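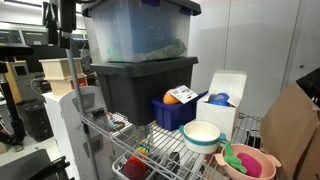
Llevo dos meses usando el kit de recogida de demostraciones de Zarkudbridge y ya me toca contar qué tal. Venía de grabar todo con un apaño casero, así que el listón estaba bajito, pero aun así me ha sorprendido para bien (casi siempre).

Lo que más me gusta es el pedal para marcar inicio y fin de episodio. ¡Qué maravilla no tener que soltar el mando cada vez! En marzo cerramos 463 episodios de coger y colocar, y solo tiré 87, casi todos por culpa mía, que me pongo nerviosa con los objetos redondos y los suelto antes de tiempo.

Para los objetos no compréis el pack oficial, es carísimo. En la estantería metálica de rejilla tenemos una pelota naranja dentro de una caja azul de plástico, una olla color crema con asitas, cajas de almacenaje con tapa y sin ella... Con eso y cambiar las cosas de sitio a menudo, el modelo ve variedad de sobra. Carolina Cordeiro insiste en que falta ropa doblada y seguramente tiene razón.

Lo malo: el programa de etiquetado, Felum, va a pedales. Si pasas de 289 episodios en un mismo proyecto, la lista tarda una eternidad en cargar, y no deja corregir la instrucción de varios a la vez – hay que ir uno por uno. Escribí a soporte y me contestaron un lunes a las ocho de la mañana, muy majos, pero sigue igual.

Son 700 euros. Yo lo volvería a comprar, con el cable largo, eso sí, que el de serie se queda corto enseguida. Le pongo cuatro estrellas.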